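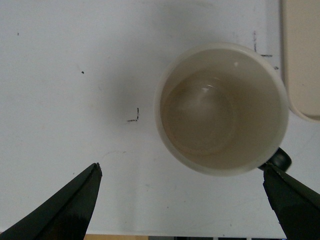 Tips for the home music workshop

Before you record anything, give your session folder a name and a date. Many people leave this for later and then have 20 projects called "test".

Set the audio buffer small when you record and larger when you mix. In my computer 181 samples was not possible to choose, so look which values your driver offers. If you hear clicks, close the browser first.

Keep 500 gigabytes free on the drive where the samples live. I moved my Marchetti piano library to an outside drive and it loads well, but the cable must be short and good.

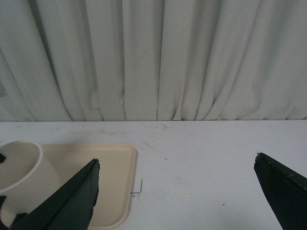
The same drive should also have a copy somewhere else. I make mine every April and after each finished song. Freeze the tracks with heavy effects, and write the tempo in the file name, so you can find the loop again.

For humming in the speakers, put the computer and the audio interface in the same power strip. Then change the cables one by one.

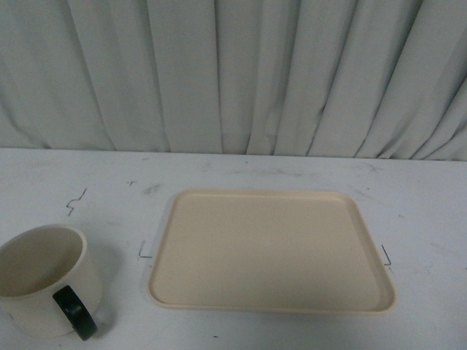 Ojārs Mets writes that he also had humming, and new cables did not help him. He turned down the input gain on the unused channels of his Goser interface and the noise became much lower. I will try this with mine.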